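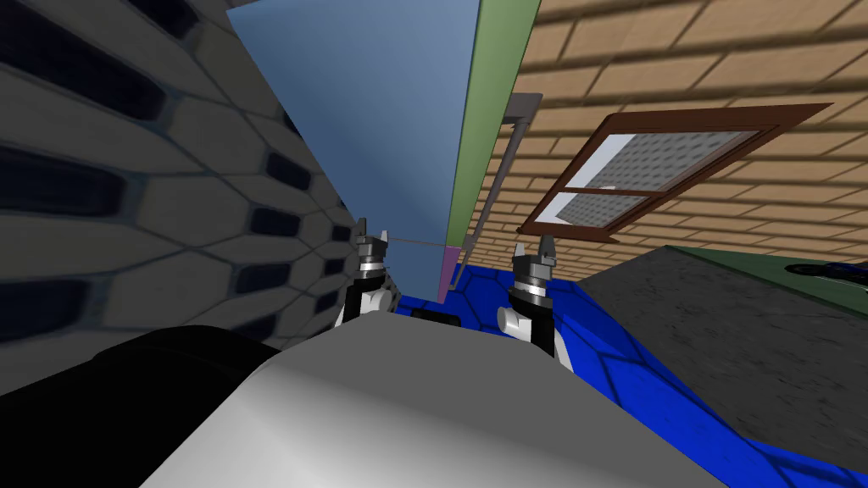
Both grippers up, blue hex floor, brick wall to the right. Simulated kitchen duty, Gkikas build 626.

Can It Do the Dishes Yet?

No. We check every February anyway. The Dutville group has now given its simulated robot 250 practice rooms, each decorated by a random number generator with strong feelings about tile, and asked it to tidy up. The theory is that a machine that can cope with royal blue hexagons won't be rattled by your linoleum.

It managed 39 rooms by the group's own scoring — a rate that would get a teenager grounded. Real sinks are next, at Nirkulholm. I'm keeping my sponge.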